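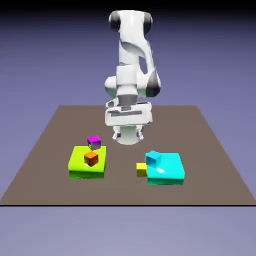 Support > Sorting cell > Ticket 231

Status: open, waiting on Isorik

Hi again, and thank you for being so patient with us. Since the Flarnov update on Tuesday the simulator leaves the yellow cube down on the table, right up against the cyan platform, and the job stops there. We ran it 20 times at the Bowen site and got the same stop in almost all of them.

I should say why it matters to us. Our packers rehearse every changeover in the sim before the real arm gets it, and folks who used to lift totes all day now write the drop points themselves - they're proud of that, and a bit lost without it.

Tried so far: restart, old drop heights, slower wrist. No change. Could we roll back to build 57 meanwhile?

We use cookies to keep you signed in. Accept

Grostel Support Desk | Contact | Back to top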